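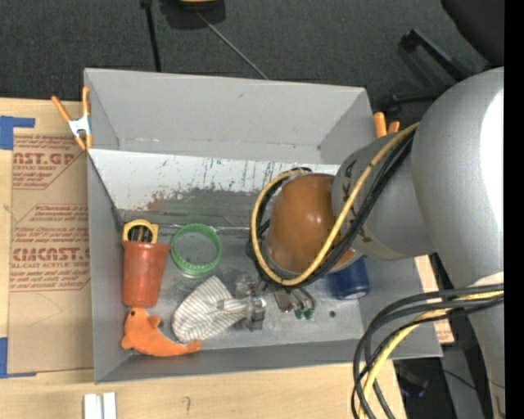
Godinho asked in April whether the Cludis cell could clear a mixed bin and fold what comes out of it, and said a plain no would be fine. The answer at present is yes to the first part, with limits, and no to the second.

Cludis Bin Cell
Sold and serviced by Kanow, Plirnthorpe
Page updated October 13, 2018

What it does now
Picks mixed small goods out of an open bin, one at a time, and sets them down at a drop point. Hard plastic, soft toys and light cloth can share a bin.

Results from our shop
Picks tried: 1,446
Picks completed: 1,424
Most of the misses were cloth - the gripper closed on a fold and the piece slid out on the way up. Rings and cups gave little trouble.

What it does not do
Fold, sort laundry by owner, or handle glass. It will not untangle two pieces of cloth. For a home, we don't think it is ready. For a returns bench or a toy rental counter, it may be worth a trial.

Site needs
A rigid table, a clamped bin and 8 feet of clear floor on the operator side. Cables run along the arm and need slack at the wrist.

Trial terms
3 weeks at your site, setup included. Send us a box of your own goods first - we run them here and return the pick log with the quote.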